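20th November

Spent the afternoon on the odds-and-ends bins. Two grey metal ones, up on the wooden table so I wasn't bending down all day.
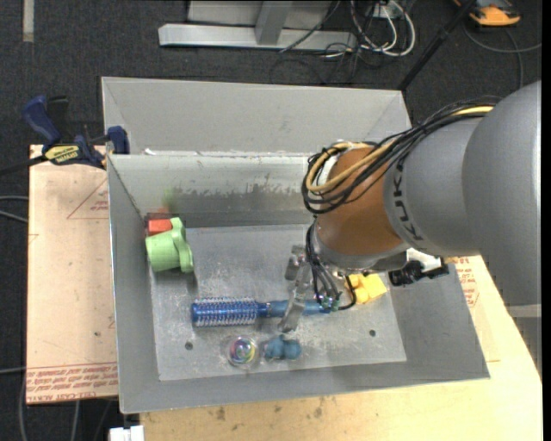

What do you do with small things that don't belong to any set? I give them one bin, and whatever is still in it by July goes to the op shop in Vachon.

The blue round hairbrush can go to the bathroom drawer. Bristles are fine, and I'd rather use it than buy another. The clear ball with the coloured swirls I'm keeping. The little teal toy and the yellow one with the bumps can go in the toy tub, and the green plastic one too, if there's room.

Bins themselves are sound but scratched on the bottom, and the back wall is scuffed right across. Thought about painting them. A tin of Rolusine is $14 and I don't think it would last on metal that gets things thrown into it, so no.

Still have the hall cupboard to do — 3 shelves, mostly cords and old lids. Wrote "cords" on a box and left it by the door.

Soup for tea. Need to ring Curnance about the bill tomorrow, before lunch.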